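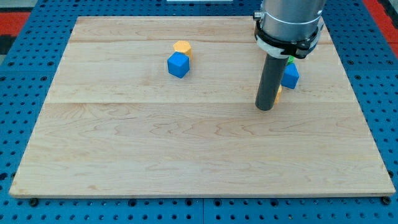
The board is the part of the kit that gets used every day. It is the working surface for the Jornedow block sets, and every layout card in the folder assumes a board of this sort under the blocks. The wood is pale, with a wavy grain and a few small knots, and two faint seams run across it. The seams are handy as reference lines: a pair of blocks set close together towards the far side, a little left of the middle, can be described to someone in another room in one sentence. The pegboard underneath is blue and shows on all four sides, which makes it easy to tell where the board stops. There is a black round fastener by each of the two near corners.

Last updated: Sep 9, 2009

# Jornedow block layouts - README

## What is in this folder

A set of layout cards for small toy blocks on a flat board, the record sheets that go with them, and notes on looking after the board. The cards were drawn up by Tamsin Blackwood and Renji Kuroda for the play table at Stavness. Latrice Wojcik typed the record sheets. Christos Kontogiannis looks after the boards and wrote most of the section on care.

There are 463 layout cards in this release. The April release had fewer and numbered them differently, so please don't mix the two. If a card has a letter after its number it is from the old set and should be thrown away.

 cards/ layout cards, one per file
 sheets/ record sheets, plain text
 board/ notes on size, fixing and care
 old/ card numbers from April, for looking things up only

## Layout cards

Each card gives a starting layout and a finishing layout. The starting layout is what you put on the board before anyone sits down. The finishing layout is what they are asked to make.

A card never uses more than 12 blocks. Most use two or three. The early cards are all pairs: two blocks touching, two blocks a finger's width apart, two blocks at opposite corners, and so on. They look too easy and people skip them. Please don't - the pairs are where you find out whether someone is reading the card the right way up.

Near and far are always from the side where the person sits. Left and right likewise. We tried compass points for a while and it caused arguments.

Positions on the cards are given in words, then in squares. The squares are 40 mm and are not drawn on the board. Measure from the near left corner if you need to be exact. For ordinary use the words are enough.

## Record sheets

One line per attempt. The columns are:

- card: the card number, no letter
- board: the number written on the underside
- start: tick if the starting layout was checked by a second person
- finish: same, part or none
- note: anything else, kept short

"Same" means the blocks are in the places the card asks for, facing the right way. "Part" means at least one block is right. If a block has gone off the board on to the pegboard, it counts as not placed, even if it is in line with where it should be.

The sheets folder holds 601 lines at present. Some of the first ones have no board number, as the boards weren't numbered until Wanda Boateng pointed out that we had two and couldn't tell which was which. Those lines have a dash in the column. They have been left as they were.

Spelling in the note column has not been corrected.

## The board

Any flat, plain, light-coloured board will do if you are making your own. Things we have learned:

Don't paint it. A painted board was tried at Wesance and the blocks slid. Bare wood or a thin matt finish is better.

Grain matters less than you would think. Children do sometimes line blocks up with a streak in the wood when the card says something else, mostly on the cards where the block stands at a slant. Turning the board end for end between sessions helps a bit.

Seams are fine as long as they are flush. Run a thumbnail across. If it catches, sand the seam lightly along the grain and wipe the dust away before putting the blocks back. Don't fill it.

The board should not rock. Press each corner in turn. If one gives, lift the board and look for a crumb or a lost block underneath before you start adjusting anything - Christos has twice been called over for a raisin.

### Fixing to pegboard

The holes in the pegboard are close enough together that a fastener can nearly always be put hard up against the edge of the wood. Push it in until it sits flat. It should touch the board without pinching it. Check the near side first, as that is the side people lean on.

If you have to move a fastener, move it by whole holes and check the board is still square to the rows. The rows of holes down the left and right sides make this easy to judge by eye.

### Cleaning

Damp cloth, then a dry one. No spray polish. Felt-tip comes off bare wood badly and we have stopped trying. Pencil comes off with a soft rubber.

Vacuum the pegboard with the brush end on. Bits get down the holes.

## Blocks

The cards do not depend on any particular make. Blocks should be small enough to pick up between finger and thumb and should stand without wobbling. If you use the Tran blocks, be aware that the older ones have rounded corners and won't sit tight against each other, so the "touching" cards are harder to judge. We allow a gap the thickness of a card.

Keep the blocks in a lidded tub when they aren't on the board. Only take out what the card needs.

## Known problems

- Cards with a bridge on them show the top block facing the wrong way in the printed version. The text is right. Follow the text.
- A few finishing layouts can be read as mirror images. We mark either one as "same" until the cards are redrawn.
- The mm figures on the corner cards assume a board with square corners. If yours are rounded, measure from where the corner would be.
- The old folder has two files with the same number. Ignore both.

## Use and copying

Copy and print as much as you like for schools, playgroups and home. If you change a card, give it a new number above the last one. Corrections go to Tamsin, preferably with the card number in the subject line.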